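Residency Diary, Hosseinzadeh House
Entry for July 15, 2020

The study on the upper floor was taken in hand today, in accordance with the list agreed in May. 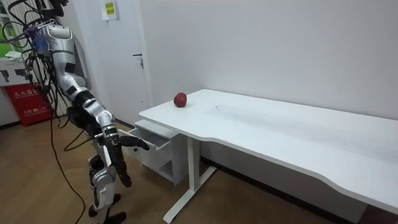 Work began at the desk. The Clundby has served the study through two residencies, and its white top has been a regular subject of remark in the departure forms. The gray scuffs on the right half were treated first with warm water and dish soap, then with a paste of baking soda left on for 5 minutes. A second treatment is scheduled before the next resident arrives. Should the marks remain, the house will supply a desk pad. Replacing the top was considered and set aside, as Lasetti quoted 500 dollars for the part without delivery, and the desk is otherwise sound.

The frame was checked for movement. All bolts on the foot bar were tightened with the long key from the hall cupboard, and the key was returned to its hook. The house reminds itself, by way of this diary, that the short key does not fit and has already damaged one bolt head.

The small drawer cabinet was the longer task. Residents are asked to leave it clear, and most do so in good faith, but paper finds its way to the back. The following were removed: receipts from the Jamden stationery store, a bus timetable for a route that has since been renumbered, a quantity of dried-out markers, and a letter, unopened, which has been forwarded. Usable pens and the ruler were kept and will be put back in the top drawer. Spare printer paper will now be stored on the landing. The weight of it had been straining the runners.

On the question of whether the cabinet should stand under the left end of the desk or against the opposite wall, opinion in past entries is divided. Left-handed residents have asked for it to be moved. It remains on the left for the present, and any resident may shift it on request, provided it is lifted and never pushed. The wooden floor was refinished at considerable expense and is not to be marked a second time.

The floor was swept and then wiped with a damp cloth along the wall behind the desk, where dust gathers soonest. No water was allowed to stand. The baseboard requires paint, and a small can of the matching dark paint has been added to the purchasing list, together with felt pads for the cabinet.

Fruit continues to be permitted in the study. The apple placed on the desk near the wall is from the kitchen bowl and may be eaten by whoever is working there. Cooked food and open cups remain restricted to the ground floor, as stated in the house notes.

Total time given to the study was 2 hours and 35 minutes, including the trip to the recycling bin. The window latch was not attended to and is carried over. The reading lamp still awaits a bulb of the correct fitting; two of the wrong kind are in the utility drawer and should be exchanged at Jamden while the receipt is valid.

Tomorrow: linen closet, upper shelf first.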